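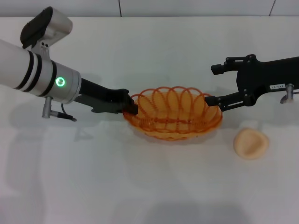
Jayanthi Bhat wrote to the Collection that a bread basket ought to be judged with bread beside it, and that most catalogs of household goods make this impossible by showing the baskets alone and without any sense of their size. Her letter was read at the spring display meeting, and her suggestion has been adopted for the present gallery.

Baskets for the Table
Hondthorpe Household Collection
Gallery page, May 2023

Orange wire basket on a white tabletop, with a small round bun to one side. The color stands out well against pale surfaces.

Introduction

The Hondthorpe Household Collection holds 1125 objects connected with the preparation and serving of food at home. Of these, 17 are baskets meant for use at the table. They are kept together in the Navarrete Room, where visitors may see them by appointment, and they are among the objects most often requested by school groups and students of design.

The present gallery concerns open baskets of wire. Baskets of this kind have long served for bread, rolls and fruit. Air passes freely through the sides, crumbs fall through the base, and the contents can be seen from any seat at the table. Many households line them with a cloth when small items are served. The cloth also protects the surface of the table from scratches, a point raised regularly by visitors who own similar pieces.

Notes on Arrangement

Renato Painemal has prepared the order of display. Open wirework is placed first, followed by baskets of split wood and then by those of plaited straw. Objects of strong color are shown on light surfaces and natural fibers on dark ones. Labels give the principal material, the color and the manner in which the object came to the Collection.

Where bread accompanies a basket, plain buns and rolls are preferred. Loaves with seeds or a floured crust are not used in the Navarrete Room. Bread is removed at the close of each day.

Care of Wire Baskets

The following advice is offered in response to frequent inquiries.

Colored wire should be wiped with a soft damp cloth and dried at once. Abrasive pads should not be used. Crumbs lodged in the weave may be loosened with a dry pastry brush. A basket should be lifted with both hands when it is full, and should not be hung from its rim for long periods. Baskets may be stacked only with a sheet of paper or thin cloth between them.

Handling Sessions

A selection of duplicate baskets is available for supervised handling. Sessions are led by Ya-wen Lui and are limited to 17 participants. Schools are asked to apply in writing and to state the age of the pupils. Bags and coats are left at the Graleo Street entrance.

Publications

A printed guide, Baskets for the Table, has been issued in an edition of 300 copies. The text is by Shih-chieh Lo, with a glossary of weaves and joints by Chun-hung Chiang. Copies may be consulted in the reading room or requested by mail from the Collection office.

Requests to reproduce material from this page should be addressed to the same office.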